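Section 4: Power, leads and the window end of the room

Read this section before you plug anything in. The Sternik room plan shows every socket neatly behind the furniture. Rooms seldom match it, so go by your own walls and treat the plan as a suggestion.

4.1 Placing the power strips

1. Switch off at the wall.
2. Put the first strip against the wall base, beside the cabinet. The Ultness cabinet is 450 mm deep and will hide the strip if you let it. Don't. You will want to reach the switch.
3. If you need a second strip, give it its own wall socket. Never plug one strip into another, whatever the packaging says about surge protection.
4. Push each plug fully home. A plug that rocks should be taken out and the socket left unused.

Caution: the word "heavy-duty" on a strip means very little. Read the rating on the underside and add up what you intend to run from it.

4.2 Running the leads

Leads take the shortest way across a floor unless someone stops them, and the usual advice to "keep cables tidy" does little to help. Decide where people will walk first, then run the leads round that area. On a grey tiled floor a black lead is easy enough to see, but a white one, like the long one running forward from the strip at the back, is easier to miss where the tiles catch the light. Both kinds should go along the wall. 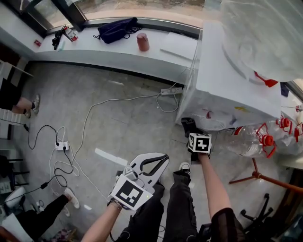
Fire extinguishers belong on a bracket or a stand, upright, with the label facing out. Many rooms are signed off on the strength of owning one, and I would not put much faith in that. A window ledge is a poor home for it: the one lying on its side there, at the same level as a dark bag and a brown cup, could be rolled or knocked, and anyone in a hurry would be looking for it on the wall. Fix the bracket near the door and leave the ledge clear.

4.3 Water near the cabinet

1. Stand the tank on the cabinet top only if the cabinet is level. Troncoso supply a levelling wedge. Folded card will not do.
2. Keep bottles capped and upright, away from the strips. Bottles laid on their sides depend entirely on their caps.
3. Fill the tank with the strips switched off at the wall.

Note: the Rukmont clip (part 607) holds a hose at the rim. It is sold as "spill-proof", a claim we have not been able to confirm. Keep a cloth handy.

4.4 Before switching on

Walk the room once from door to window in your ordinary shoes. If your foot touches a lead, go back to 4.2.

Section last revised 18th August.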